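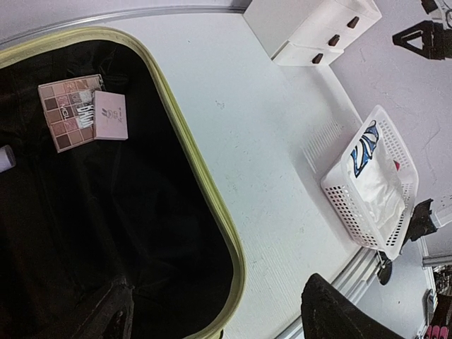
Palette in the case, with a pink compact half on top of it.

2025-05-15

Booked it! Well, booked most of it. After months of looking at train times and then shutting the laptop again, I've paid for the walk from Cakemside to Plesodden, 106 miles along the coast (plus whatever I add by getting lost, which last time was plenty). July, so long evenings, and with luck the path won't be a bog like it was the year I tried the northern bit in old trainers.

The baggage people want 3 weeks' notice and they only take one bag each, so I spent the morning reading their rules. I'm glad I did — they drop it at each guesthouse by teatime and I carry just my sandwiches and a waterproof. Pure luxury. I did feel a bit of a fraud for about a minute and then thought of my knees.

Money is the sore point. I put 800 pounds aside for the whole thing and the rooms have already eaten most of it, mainly the Gillberg, which is the only place to sleep for miles on the fourth night and knows it. Breakfast is extra. I grumbled down the phone, very politely, and paid up.
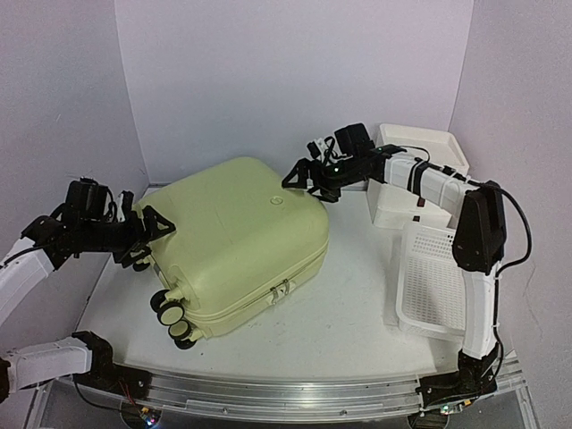
Do I need to book the ferry across the estuary?
You just turn up at the slipway and wave, and it runs until six.

That's straight from the woman at the Plesodden tourist office, who was lovely and kept me chatting for ages. She also says there's a steep bit after the lighthouse, 300 steps cut into the cliff, and that the tea hut at the top opens when it feels like it. I've written FLASK in capitals on the back of my hand.

Supper was at Mạch again, noodles and far too many spring rolls, with the map spread out between the dishes. It's got chilli oil on it now, right over day two. Still readable if I tilt it.

Must ring the cattery tomorrow, and find out where I put my good socks. Rain's started up again — washing's still out!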